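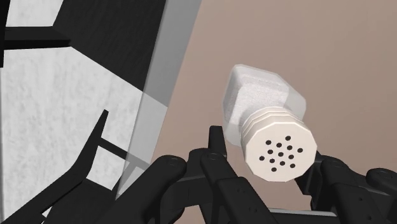
Notes for session 6 — hand setup and care, sim first then bench
Updated October 2, 2021. Bring these to lab, printed or on a tablet, no phones near the cell please.

Covers: getting the Skala cell from cold to a working grasp, the weekly checks, what to do when a finger goes bad. Does not cover arm calibration (session 4) or the vision side (session 8).

Sign-up for the bench is on the Claltetti page, same login as before. Two people per slot. If your slot says Leung that means the Leung lab downstairs and you need the other key card.

1. Before power

Walk round the cell once. Look at the cable loop behind the wrist, it should hang free and not touch the fence. If somebody has zip tied it to the post, cut the tie.

Air off, e-stop in, then check:
- wrist bolts, four of them, torque mark lines up across head and flange
- finger pins flush, none proud of the link
- nothing in the palm. Crumbs, tape, a screw. Look between the finger bases with a light
- connector at the wrist clicked all the way. It feels seated before it is seated

Write the initials in the book even if everything is fine. A blank line reads as not done.

2. Power up order

Controller first, wait for the steady green. Hand supply second. Then release e-stop. Then enable.

Wrong order and the hand boots without its offsets. It will still move, which is the bad part — the fingers close a few degrees off and you spend the slot blaming the grasp file. If in doubt, power down and start over. Takes two minutes.

Warm up routine is program 13 on the pendant. Run it at low speed with nothing in the hand. Listen. A tick once per cycle on the same finger is a pin, a grinding sound is grit, a whine under load is usually the driver and not your problem, report it.

3. Zeroing the fingers

All fingers open to the hard stop, hold, press zero. One at a time, not the whole hand together. Doing all of them at once draws too much current and one of them will stop short.

Read back the encoder values after. Full travel should come out at 1,449 counts on every finger. Off by a handful is ok. Off by more than that, do it again. Off twice in a row, stop and go to part 6.

Do not zero with an object in the hand. Do not zero right after a crash untill you have checked the pins.

4. Matching the sim

The sim cell has to agree with the real one before any grasp file goes across. Most of the trouble last February came from this step being skipped.

Things to match:
- finger zero pose (export from part 3, load under hand > offsets)
- contact friction, fingertip pads only. Leave the links alone
- gravity direction after the base is moved. Sounds dumb, check it
- object origin. The household set has origins at the base center, some of the Flostport models have it at the center of the bounding box
- collision shapes for the clutter next to the work area. Turn the collision view on and look at it. What is drawn and what collides are two seperate meshes

The test object for this session is the shaker, the frosted one with the cream-white cap. In the render at the top of these notes it is tilted over, base up and to the left, cap down to the right, cradled between two fingers. Use that pose as your target. One finger presses at the lower left corner of the cap, the next one touches the cap's underside. So contact is on the cap side of the object, and the cap is faceted with ridges round it, meaning your contact normals jump about if the pad slides even a little. Keep this in mind when reading the contact log, jumpy normals on this object are not automatically a fault.

Also note how much stuff there is to the left of the shaker. Black and white structure, an angled black bracket with a pointed tip standing up near the left finger. Clearance on that side is your problem if you open wide after the hold. Open in steps and keep the left side fingers slow.

Translucent materials: the shaker body renders semi-transparent and so does the tall grey panel. Fine for the hand, contact doesn't care. Will matter in session 8.

5. Holding test

Sim first. Load the offsets, load the shaker, go to the target pose, close with the default force limit. Step it for 300 steps with gravity on and save the contact log.

Pass means
- object drift small and flat by the end, not still creeping
- both contacts present the whole time, no flicker on and off
- no contact reported on the bracket or any of the clutter
- finger current (the simulated one) below the limit line

If it creeps: friction, or force limit set too low. If it pops out in the first few steps: the object started inside the finger mesh, back it off a hair and rerun. If one contact flickers, look at the link behind the pad, it may be riding on the link and not on the pad at all.

Then bench. Same thing with the real shaker, EMPTY. Mat under the hand. Speed limit on. One person on the pendant, the other watches the fingers and has the e-stop. Swap after.

Log file naming: group, test number, s or b for sim or bench. No spaces. The script chokes on spaces.

6. When a finger is off

Most common one by far is a worn pin at the first joint. Signs: encoder reads fine but the tip has play when you wiggle it by hand (power off!!), the tick during warm up, drift on one side only.

Swapping the pin:
1. e-stop in, hand supply off, wait for the light to go out
2. support the finger from below with your other hand
3. push the pin out with the brass punch, not a screwdriver. We have lost two links to screwdrivers
4. wipe the bore, dry cloth, look for scoring
5. new pin in from the same side, thin smear of grease, clip on
6. move the joint by hand through full travel. Should be smooth, no notch
7. power up in order (part 2), warm up, zero that finger, read back

If the bore is scored don't fit a new pin. Tag the finger, put it in the red tray, take a spare from the drawer. Spare fingers ship without offsets so you have to zero and re-export, and then the sim file is out of date as well. Go back to part 4.

Pads: replace when shiny. Peel, clean with alcohol, let it dry fully, press the new one on and leave it a while before loading. Pads put on damp slide under force and look exactly like bad friction.

7. Weekly

Whoever has the last slot of the week:
- wipe down all links, dry cloth
- pins, check for play, every joint
- pads, check, replace if needed
- cable loop, look for rub marks
- back up the offsets file, date in the name
- cycle counter into the book. It read 284 at the last pin change so count from there

8. Hand in

One page per pair. Encoder readback before and after zeroing, the sim contact log plot, the bench plot on the same axes, and a few lines on where they disagree and what you think is causing it. "Friction" on its own is not an answer, say which surface and which way it's off.

If you found something wrong with the hand, say what you did about it and whether it's in the book.

Reading for next time: chapter on joint limits, skip the proofs. Cell is closed to walk-ins while the spare driver is being fitted, signed up slots only.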